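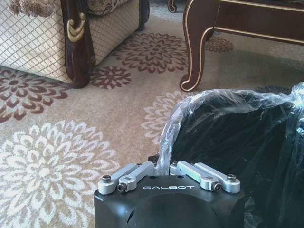

Do you need special liners for a living room waste bin?

Any clear bag will do, as long as it is wider than the rim and long enough to fold over it. The ones sold as "fitted" cost more, and I have yet to see one fit.

I tried a roll of Prirolano liners, 21 to a pack, after reading the claim that they "hug the bin." They didn't. The bag slid down the first time anybody dropped in an apple core. The cheap Elness roll did the same job once I put it in properly:

1. Empty the bin and wipe the inside. Scented powder in the bottom is a waste of money.

2. Shake the bag open before it goes anywhere near the bin. Blowing into it is slower.

3. Push the bottom corners down with your fist. Trapped air is what makes the bag ride up.

4. Fold the top over the rim, at least 7 inches if you have it to spare.
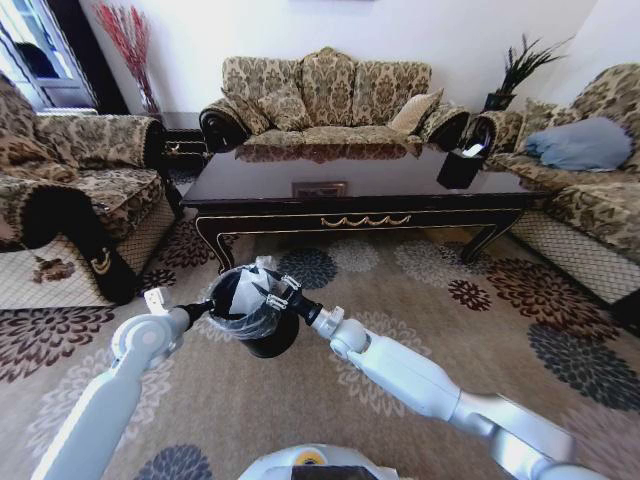
5. Run a hand around the fold and pull any slack to one side. Some guides want you to tie a knot in it there. I find the knot rips when you take the bag out.

Wrinkles at the top don't matter, whatever the packaging shows. If you do this over a patterned rug, look down afterward, as scraps get lost among big flowers. Change the bag when it's full or when it smells. I do mine on Friday, and I don't believe in the 17-day "odor lock" on the Baltgate box.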